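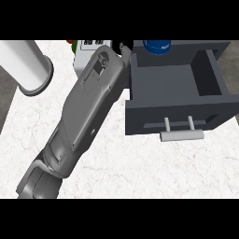
Attachment 1: gray arm over the marble countertop, drawer open

benchrat_252
Has anyone here gone from process chemistry into a small biotech? I have an offer from Stirko. They do early work on CNS drugs, 17 people total, and the title is a step up from what I have at Dalgleish. Pay is the same plus options. I have until the end of February to answer.

mevine_alum
I did it, from Mevine to a company smaller than that. You will do your own ordering, your own waste pickup forms and probably the slides for the board. I liked it. Ask how many months of cash they have. If they won't say, pass.

tallcolumn
Stay put. Options at a place that size are worth zero until somebody buys it. I've been through 2 of these and got a mug.

mevine_alum
Depends what you want. I got to take a compound from route scouting to tox batch in one job. At Mevine I ran the same hydrogenation for three years.

tallcolumn
And did you get paid for it?

mevine_alum
Same salary as before. I said I liked it, I didn't say I got rich.

orkik_qc
Does Stirko make its own material or send it out? When I was at Orkik over 80 percent of the chemistry went to contractors and the "senior scientist" job was mostly calls at 6 in the morning. Check before you sign if you want to stay in the lab.

benchrat_252
Good question, I didn't ask. The hiring manager did mention a contractor for scale-up. I'll email tonight about that and the cash.

tallcolumn
Get the answer on the cash in writing.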